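Gear board cell - README 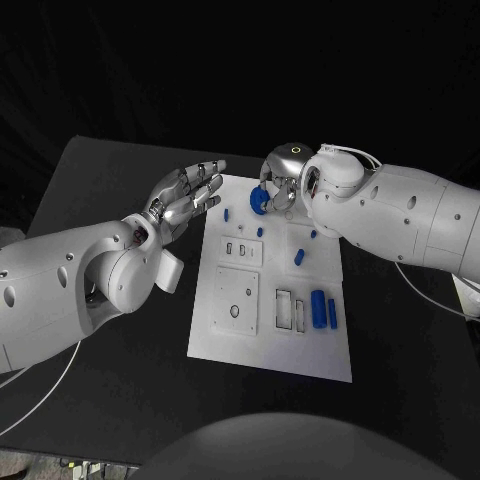
Skornero Workshop, Assembly Bench Group

Hi! If you've landed in this folder you've probably been handed the gear board cell for a week, or something on it has stopped doing what it should and you're looking for the fix. I'm Sunita Calloway and I look after the cell most days. Tavion Brannigan looks after it when I'm away, and the bits about the hands are mostly his, typed up by me from his sticky notes.

The recordings have their own notes in the data folder. I only touch on them where the setup changes what you'll get out of a run.

What's on the bench

Two white arms, each with a silver humanoid hand, over a dark grey table. We call the left one Jorik and the right one Gamia, and those names are in all the config files, so please don't rename them (someone did once, and I lost a Tuesday to it). Left and right always mean from the robot's side of the table, looking out at the black curtain.

The work lives on a white sheet. Blue parts are the ones that get picked up: pegs, cylinders and the gear wheel. White parts are the plates and frames with openings in them. In the picture Gamia has the gear up near the top of the sheet and Jorik is waiting with an open hand, which is a good pose to compare yours against if you're not sure the arms have come up right.

Starting up in the morning

Curtain first. Pull it all the way across and don't fuss about the folds, they've never bothered the detector. A gap does bother it, especially after 3 in the afternoon when the sun gets round to our side of the building.

Then the cables. Each arm has a white cable hanging down from underneath, and both need enough slack that the arm can reach across the sheet without dragging. I move each arm by hand through its full reach before powering anything and watch the cable the whole time. Gamia also has a loop over the top of the forearm just behind the wrist. Leave the loop! It looks untidy and everybody wants to tape it flat, but the wrist needs that extra length when it rolls.

Power on, Jorik then Gamia, and wait 30 seconds between them. If you bring both up together the bench controller (the Palamarchuk box under the table) sometimes gives them the same address, and then you get one arm that answers twice and one that doesn't answer at all. Cycling the power clears it.

Run the script called home_both and keep your hands behind the table edge until it prints "ready". After that, run finger_check. It opens and closes every finger on both hands, one at a time, pretty slowly. Go get coffee if you like, but be back for the thumbs.

Laying out the sheet

Square the sheet to the table and leave its lower part bare. I know it looks like wasted space - the arms use it on the way in, and a peg left standing there will get knocked over. The layout files are numbered, and layout 8 is the one to start with if you just want to see whether the cell is healthy. Pegs go at the top, slotted plate on the left, the larger plate with the oval hole below that, and the two frames down on the right with a pair of cylinders beside them.

Stand the pegs up properly. A leaning peg reads as a different part and you'll get a very confused grasp. The cylinders are more forgiving, and a tilted one is fine, because we want some variety in how they're lying.

Finger care

Tavion's rule is to wipe the fingers down at the end of the day and never in the middle of a session. The grip changes a little after a wipe and he wants each session to be the same all the way through. Use the dry cloth from the drawer. No alcohol on the joints, please, it strips the lubricant.

Look into the dark gaps at the knuckles while you're there. Blue dust from the printed parts gets in and packs down, and the first sign is a finger that closes a beat behind its neighbors. A soft brush gets most of it. If a finger is still lazy after brushing, turn its current limit down one step in the config and write it in the log, then tell one of us. Please don't turn it up to push through! We have replaced a tendon for exactly that reason and it was a long evening.

The wrists

There's an opening in Jorik's wrist housing where you can see red wiring. Check it weekly with a flashlight. You want the wires sitting inside the opening and clear of the rim through a whole roll of the wrist. If one is rubbing, stop there and find Tavion, and don't poke it back in with a screwdriver.

Gamia's wrist module has a small ring light on top, and a yellow-green glow is normal for a powered arm. If it's dark while the arm is on, reseat the connector at the wrist end with the power off. I've had to do this maybe once a month.

Casing screws work loose on both arms, mostly along the forearm panels. Finger tight plus a quarter turn is plenty. The shells are easy to crack and I have a small collection of cracked ones if you'd like to see.

Known problems

- The gear slips in Gamia's grip if it's held too near the rim. Grasp setting 3 is the good one.
- White plates on a white sheet are hard to see. The thin square plate is the worst of them, so check that it's been found before you press go.
- Episode 173 in the first batch was recorded with the sheet turned around. I've left it in, with a flag in the notes column.
- Jorik drifts a bit toward the curtain after a long session. Running home_both again sorts it.

Shutting down

Put the parts back on their marks, park both arms with park_both, then power off Gamia first and Jorik second. Wipe the fingers, write your line in the log, and leave the curtain closed. Spare pegs are in the top drawer, and if you take the last one, send me a message and I'll print more overnight.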